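Brusgate Serviced Rooms
Floor and walkway check, ground floor
Month: September
Checked by: Aurelio Ochoa
Start time: 8:40 a.m.

Rating: OK / Fix / Not checked

1. Entry mat flat, corners down. OK
2. Walkway clear to a width of 60 inches. Fix
Comment: Delivery boxes from Kassab stacked on the left side by the stairs. Moved the two nearest the door. The rest need to go to the storeroom.
3. Floor tiles sound, no raised edges. OK
Comment: Chip by the stair foot is the same as last month. Work order 152 is still open.
4. Wet floor sign on hand. OK
5. Floor free of loose items and debris. Fix
Comment: Small items on the marble in the shelf room, including a piece of cardboard, a dark block and a clear plastic container. Small round things are the ones people slip on, so pick those up first. Sweep after that, and do not mop until the grit is up. 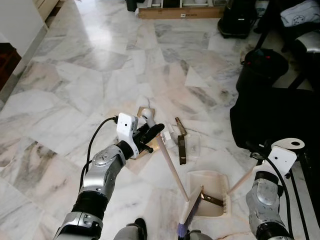 Item 5. Broom and dustpan in use, shelf room floor.

6. Broom in good condition. OK
Comment: Handle tight in the head. Bristles will do until the next order.
7. Dustpan in good condition. OK
Comment: This is the beige one with the comb teeth along the back edge. Clean hair and lint out of the teeth after each use. It was not done last time. Wooden handle has no splinters.
8. Shelf units steady, nothing hanging over the edge. OK
Comment: Pushed by hand at the top and at the middle.
9. Cabinet doors shut and not sticking out into the walkway. OK
10. Cords off the floor. Fix
Comment: Lamp cord in room 13 runs across the doorway. Needs a cord cover or a different outlet.
11. Trash bins emptied, liners in. OK
12. Floor cleaner labeled and stored low. Fix
Comment: One spray bottle of Traketti has lost its label. Relabel or throw out.
13. Lighting over stairs. Not checked
Comment: Switch panel was locked. Asked Hadance for the key.

To do before next check: items 2, 5, 10, 12. Item 13 when the key comes.
Signed: A. Ochoa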